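About Pokgate

Pokgate is a small research company that studies how robots learn household and janitorial work. We started with 3 people in a rented unit in Urkley and we are still in the same building, though we now have the floor above as well. Our work is paid for by research contracts and by license fees from Cosora, the training method described on this page.

What we work on

Most of our projects deal with floors. We chose them early on, partly because cleaning a floor looks simple and is hard to teach. The tools are long and awkward to pick up. Small dirt is difficult to see. A shiny surface under ceiling lights throws up bright spots that a vision system can easily take for a spill or a piece of paper. A robot that copes well with a matte gray test floor may do poorly on a polished one, and customers have polished ones.

We do not build robots. We use two-armed machines that are already on the market and write the software that decides what the arms should do next. Everything we publish comes from runs in furnished rooms with ordinary cleaning tools, bought from ordinary stores.

The Cosora method

Cosora is a way of training a robot from demonstrations. A person operates the arms through a task, and the robot records its camera views along with the positions of its joints. A model is then trained to predict the next short stretch of movement from what the camera sees.

Plenty of groups do this much. The part we added concerns how a demonstration is divided up. In the usual approach, a recording of someone mopping a floor is treated as one long task. We split it at the points where the robot's goal changes: finding the dirt, finding the tool, taking hold of the handle, bringing the pad to the right place, wiping, putting the tool back. Each piece gets a short written label. The model learns the pieces and the order of the pieces separately, so that when a grasp fails it can go back one step and try again. Models trained on whole recordings tend to carry on wiping with an empty hand. We watched a good deal of that in our first year.

Tool pickup from the floor is the piece that takes the most demonstrations. When a mop stands in a bucket or leans on a wall, the handle is at a convenient height and there is space behind it for the fingers. A pole lying flat offers very little room underneath, and it rolls or slides if the fingers come down off center. The arm also has to reach well below the height where it is most precise. We record these starts with the mop at many different angles, near and far, and with other things left standing on the floor as they would be in a building in use.
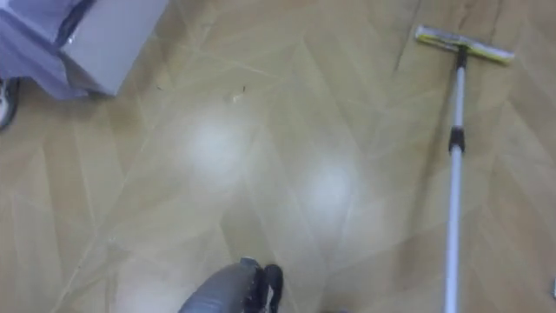

Queiroz thought we were starting in the wrong place, and said so at our first open day: a cleaner would never leave a mop on the floor, so why spend months teaching a machine to pick one up? Fix the wiping first, was the advice, and buy a wall hook.

We took the second half of that advice. There is a hook on the wall now, and about half of our wiping demonstrations begin from it. We kept the floor starts as well. Robots drop things, and a robot that cannot recover its own mop needs a person standing by, which removes most of the point of having it.

Results so far

The current Cosora training set holds 3,833 labeled demonstrations. Of these, 1,362 begin with the tool lying on the floor. The rest begin from the hook, from a bucket, or with the tool already in the hand.

We compared two models trained on the same recordings, one with our split labels and one without. Both were tested in rooms that did not appear in the training set. The split model finished the full task more often, and nearly all of the difference came from recovery after a failed first grasp. When the first grasp succeeded, the two models were close enough that we would not claim a winner.

There are limits we state in every report:

Light. Reflections on glossy floors still cause false stops, where the robot goes to clean a patch of light. Adding recordings made at different times of day reduced this but did not remove it.

Small dirt. Crumbs and specks are often missed from standing height. The robot does better after it moves closer, but it has to have some reason to move closer, and we have not solved that well.

Patterned floors. Planks laid in zigzags gave us more trouble than plain boards. The seams seem to compete with the edge of a thin handle. We are still testing this explanation and it may be wrong.

Speed. A person does the same job several times faster.

How we test

Every model goes through the same 17 room layouts before we report a number. Layouts are set from a printed plan, with tape marks for the larger items, and the person setting up the room is not told which model will run. A run ends when the robot returns the tool, when it stops by itself, or when the time limit is reached. We do not rerun failed trials. If a trial is thrown out for a hardware fault, the report says so and gives the reason.

All runs are recorded from the robot's own head camera. We keep the failures along with the successes, and partners can ask for either.

Working with us

Research partners can license the Cosora labeling guide together with the training code. The guide runs to a few dozen pages and covers where to split a recording, how to word the labels, and what to do when two labelers disagree. It was written for floor care. One partner has applied it to loading shelves and reports that most of the rules carried over, although the section on long tools was no use to them.

Student placements run in the spring and fall. Placement students spend the first two weeks operating the arms before they write any code.

Visits to the Urkley site are on Tuesday afternoons by arrangement – please wear flat shoes, and allow an hour. Parking is behind the building and the entrance is on the side facing the loading bay.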